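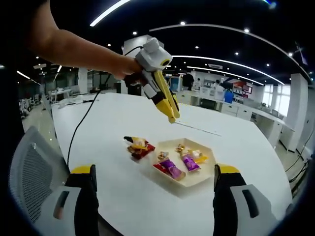
Snacks on the big white table

Hi, I'm Kálmán Bozsik, and I run the front desk at Altari, a shared office with 48 desks and one very busy coffee machine. I'm looking for a part-time front desk helper – four hours a day, mornings only.

You'd greet members, sort the mail, answer the phone and book meeting rooms. Our mailing list just passed 1,000 people, so you'll be writing a lot of short, friendly emails too! No office experience? Fine by me, I'll train you for the first two weeks.

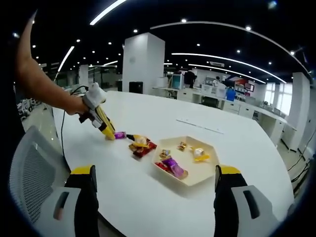
How to apply

Send me a few lines about yourself (skip the formal cover letter, please) and tell me which mornings you can't do. I'm reading everything through 10/5/20 and I'll write back either way.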